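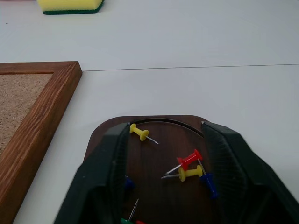
The sponge and the cork board, table, Horthorpe

The pie contest at Horthorpe started at noon, and by a quarter past nine Doaa had burned her first crust and loved every minute of it.

"Again!" she said, and flung flour at the counter.

Cosmin read the rules aloud from the porch. There were 72 entries this year, a record, and old Dumitrescu was judging — the same Dumitrescu who once ate 6 slices of Wandomley plum and asked for the recipe.

"He likes plum," said Cosmin.

"Everyone will bring plum. I'm bringing rhubarb!"

And what rhubarb it was, pink and sour and wild, straight from her aunt's garden. The second crust went in at 400 degrees. They sat on the floor in front of the oven like kids at a movie, and for 40 minutes neither of them said a word except "oh" and, once, "look, it's bubbling!"

Then Doaa grabbed the pie, Cosmin grabbed the car keys, and they ran.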